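Home | Articles | Random entry | Sewing & Fiber | Medical Crafts | Log in

Suture (stitching)

A suture is a stitch that holds the edges of a wound together, and the word also gets used for the thread itself. I keep up this entry for the Grasgate open encyclopedia, where we're allowed to write in our own voices, so bear with me – I came to the subject from quilting and I still think of it that way.

Needles

The biggest surprise for a quilter is the curve. Most suture needles are bent into part of a circle, usually three-eighths or one-half, and you drive them by rolling your wrist so the point travels along its own arc. Push one straight and you'll bend it or tear a bigger hole than you wanted (I did both, on a banana peel). There's normally no eye, either! The thread is fixed into the blunt end of the needle at the factory, so only one thickness has to pass through.

Thread

Threads are sorted into absorbable and nonabsorbable, and then into single-strand and braided. Silk is braided and often dyed black, and it's lovely to tie. Nylon is slicker and springs back, so it wants extra throws in the knot. Sizes confuse everybody at first: 2-0 is thicker than 4-0, and the more zeros, the finer the thread.

Practice pads

Beginners mostly work on layered silicone pads. Hernán Puma, who taught the evening class I took in July, had us put 20 simple interrupted stitches in a pad before he'd let anyone try a running one. Mine looked like a bad hem.

Holding the needle

You don't use your fingers much. A needle holder grips the needle a little back from the middle, toward the thread end, and forceps in the other hand steady the tissue.
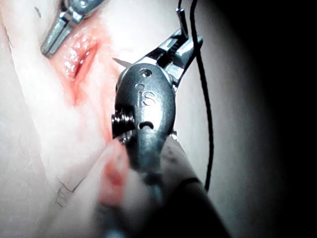
Small jaws make for small movements, and I had to unlearn my habit of pulling the thread up high with a big sweep of the arm. Keep the tail short, wrap close to the holder, and lay each throw flat in the opposite direction from the last. Snug is enough – a stitch cinched too tight puckers the edges, same as on cotton.

See also: Needle holder, Surgeon's knot, Blanket stitch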